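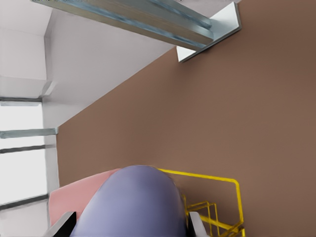 Parede castanha, teto branco, viga de metal.

O quarto de cima

Chegou a Roredel às 19, com uma mala e o casaco da mãe por cima do seu. Chovia. A paragem era só um poste e um banco, o autocarro arrancou antes de ela perguntar fosse o que fosse.

A casa ficava no fim da rua. Tinham-lhe dito isso ao telefone, fim da rua, portão verde, a chave debaixo do vaso. Não havia vaso. Havia três tijolos e a chave estava no do meio, enferrujada, embrulhada num recibo da Folia. Dois quilos de farinha, velas, fermento. A letra era do pai? Não, o pai fazia os setes com risco.

Entrou. Cheirava a maçã velha.

O pai morrera em agosto e ela só agora. Doze anos sem pôr ali os pés e agora só, com a chuva, com a mala, com 3000 euros de dívidas que alguém no banco lhe lera em voz baixa como se fosse um segredo de familia. Tinha de vender. Dez dias, dissera ao patrão. Dez dias chegam para esvaziar uma casa.

Não chegam. Soube-o logo na cozinha, quando abriu a gaveta dos talheres e lá estavam as cartas.

Atadas com cordel de padaria. Todas dela. Ou seja, para ela, nenhuma com selo.

Não as leu. Fez chá, que não bebeu. Andou pela casa a acender luzes, a sala, o corredor, a escada com o degrau que geme. O quarto de cima estava trancado e ela riu-se sozinha, um riso feio, porque em pequena era o quarto onde o pai fazia o pão de noite, às escondidas da mãe, que achava aquilo uma vergonha. Um homem das finanças com farinha nas orelhas.
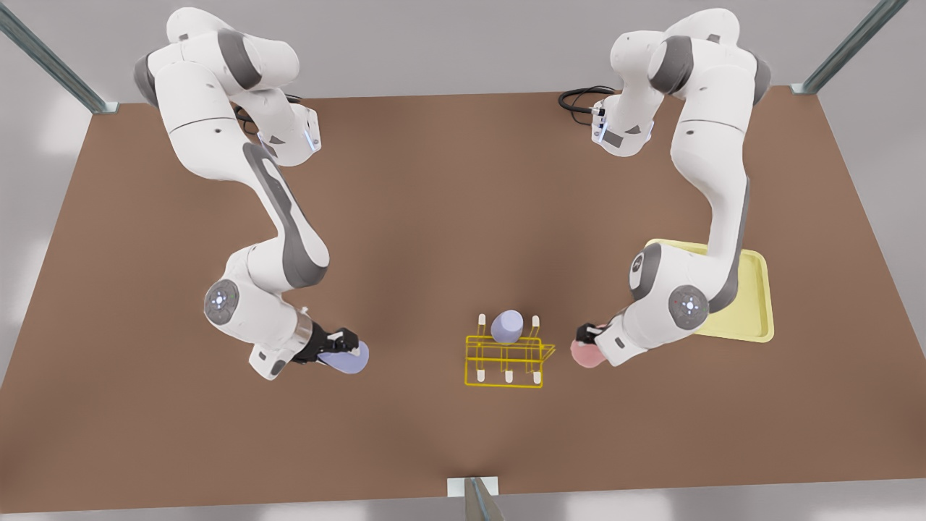

Dois braços brancos sobre o tampo castanho.

De manhã foi à loja. A Folia continuava igual, o mesmo sino, o mesmo balcão, um gato que não podia ser o mesmo. A mulher atrás do balcão olhou-a muito tempo.

És a filha.

Sou.

Ele dizia que vinhas no Natal. Todos os Natais dizia.

Ela comprou sabão e sacos do lixo. Pagou com uma nota grande e saiu sem o troco, teve de voltar atrás, vergonha, o sino outra vez. A mulher tinha o troco na mão e ao lado do troco uma chave pequenina.

É a de cima, disse. Ele deixou cá. Que não queria que os da imobiliária entrassem primeiro que tu.

Os da imobiliária eram a Mudaliar, uns rapazes de Datisov com pastas azuis. Já tinham ligado duas vezes nessa manhã. Ligaram terceira quando ela subia a rua e ela deixou tocar, tocar, a chave apertada na mão até fazer marca.

O degrau gemeu. A porta abriu sem esforço nenhum, tinha óleo fresco nas dobradiças, quer dizer, não fresco, de agosto ou de antes.

Lá dentro a amassadeira, o forno pequeno, os panos dobrados. E na prateleira, num frasco tapado com um prato, a massa-mãe. Morta, claro. Cinzenta, seca, com uma racha ao meio. No prato, uma etiqueta: dar de comer todos os dias.

Sentou-se no chão. Aí sim leu as cartas, todas, por ordem nenhuma. Falavam de pão quase sempre. Que a broa lhe saíra pesada. Que o centeio de Datisov já não prestava. Numa delas, a meio, sem mais nem menos, que a culpa tinha sido dele e que o forno ainda aquecia bem.

O telefone outra vez. A Mudaliar.

Atendeu. Disse que precisava de mais tempo. Quanto, perguntaram. Ela olhou para o frasco, raspou com a unha, por baixo da crosta talvez ainda houvese qualquer coisa.

Não sei, disse. Onde é que se arranja centeio bom?

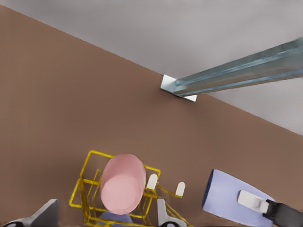 Folia, nos comentários: gostei muito mas fiquei com pena da massa-mãe, a minha esteve esquecida no frigorífico meses a fio e voltou com água morna e farinha de centeio, portanto ela que tente. E as cartas, ele nunca as mandou por orgulho ou por medo? Queria uma segunda parte, com a mãe também, que só aparece no casaco.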